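Two arms, three blocks

January 15, 2018

Zetby had its open afternoon last week and I went, mostly on the strength of an email from Sylvie Petrenko that said "come, there will be robots, parking is bad." Both parts were correct. I left the car 13 minutes away on foot and walked back along the access road with a few other people who had done the same.

I have been reading about robot arms for a few years and had never stood next to one that was switched on. My own work is in shipping software, so I see the numbers that come out of automated warehouses but not the machines. That was the reason I wanted to go. I took notes on my phone, and what follows is those notes with the spelling fixed.

The visit was split into groups. Mine had 14 people in it, which was too many for the room, so we took turns at the front. First there was a talk about the company. I'll skip most of it. They write control software and they buy their arms from other firms. The software is called Zeltar. It takes in the camera views and decides where each arm goes next. The slides were fine and the coffee was weak.

Then we went through to the demonstration. The setup was smaller than I expected: a round wooden table, two arms, one on each side, and some small blocks in pink and light blue. The job was to stack the blocks. Sylvie said they picked it for visitors because you can tell right away how it is going, and you don't need anyone to explain the rules.

One of the screens at the side showed the view from a camera down at the gripper. I spent more time on that than on the arms themselves. You lose all sense of the room. There are the two fingers, a lot of table, and whatever happens to be close by.
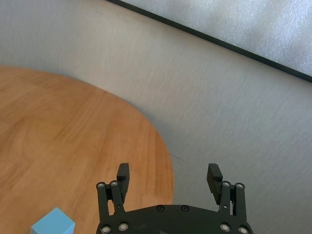 Fingers open, with a blue block down in the corner.

I asked how the system knows where a block is when the gripper camera can barely see it. The answer was that it uses more than one camera, and that the gripper view matters most in the last part of the move. Before that it leans on the wider views. If the wide view and the close view disagree, it slows down. I saw it slow down several times, and I assume that was why, but I didn't ask each time.

The thing I noticed most was the waiting. In videos these machines always look busy. In person there are long pauses where an arm hangs over the table and does nothing you can see. A man next to me thought it had crashed. It hadn't, it went on a few seconds later. After a while I stopped noticing the pauses and then I'd look up and a block had been moved.

They ran the stacking job 7 times for our group. I didn't keep score and they didn't announce one. Some went well. On one of them a block went down crooked and slid off, and one of the engineers put it back by hand and started over. She didn't make anything of it. I liked that better than the talk. 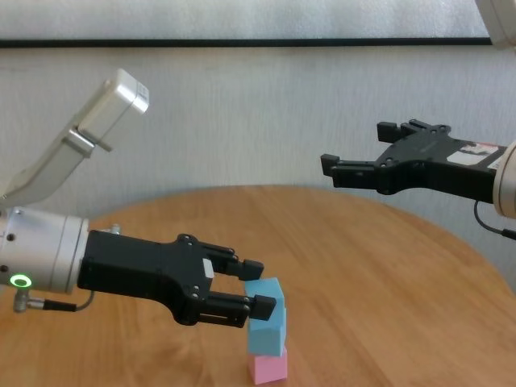
Pink at the bottom, two blues on top, and the left gripper still holding on.

I had wondered why you would use two arms for this at all, when one could do it. Sylvie's answer was that one arm can stack blocks, but the two have to share a table without hitting each other, and that is the part they are working on. Each arm has to account for where the other one is and where it is about to be. There is a setting for how close they may come. For visitors they set it wide, so you see one arm hold back while the other does its part. She said that with the normal setting it looks a lot more crowded and people in the front row lean back.

We were allowed to ask for things. Someone asked for the arms to go faster, and they did turn the speed up a bit. It was louder, but still less loud than my dishwasher. Someone else asked if it could stack something other than blocks. Yes in principle, they said, but not today, and the grip settings would need changing. I asked what happens if you move a block while the arm is on its way to it. They let me try, by telling me which block to move and when, and with one of them standing at the stop button. The arm stopped, went back up, and came down at the new place. It took 18 seconds by my phone. That was the best part of the afternoon for me.
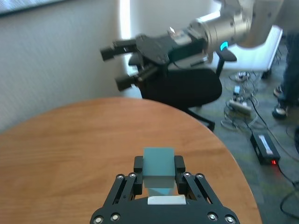 One block in the fingers, and the other arm on the move behind the table.

A few practical notes in case you go to the next one, which is planned for March. Wear shoes you can stand in. Try to get into an early group, they were running behind by the time ours started and the questions at the end got cut short. There is a table of handouts by the door, including one from Grakon on gripper fingers and how they wear down. I took it home and it's better written than most of what I get at work. The replacement schedule in it depends on what you are picking up, and cardboard is harder on fingers than I would have guessed.

Did it change my mind about anything? A little. I came in thinking the grabbing was the hard part. From what I saw, closing the fingers on a block goes quickly. Most of the time goes into getting to the block, and into letting go of it at the right height. Let go too high and it drops and tips. Too low and it pushes the stack. I have stacked plenty of blocks with my nephew and never once thought about the height.

I also want to look into how the cameras get lined up with the arms. They do it at the start of each day, and it was finished before we arrived. I'd have liked to watch that more than the slides.

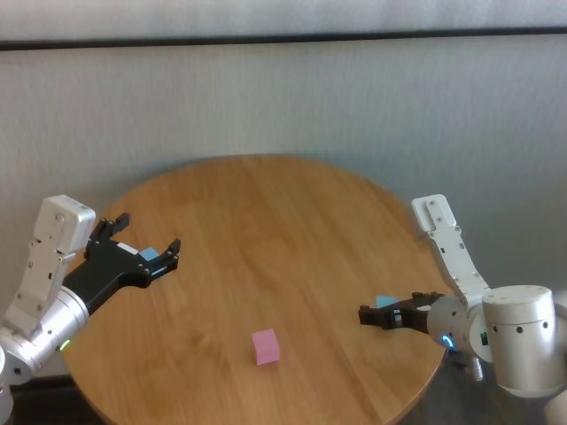
Fadime Tatlı wrote to me after I posted a short version of this, and said the lining up is dull to watch but that I should ask to see it anyway. Her group does it with a printed board that gets held in front of each camera in a lot of different positions, and if somebody bumps a camera mount later in the day they have to do it over. She also thinks the pauses I saw were more likely planning time than the cameras disagreeing, and that I should have asked. She's probably right. I've sent Sylvie the question and will add the answer when I get it.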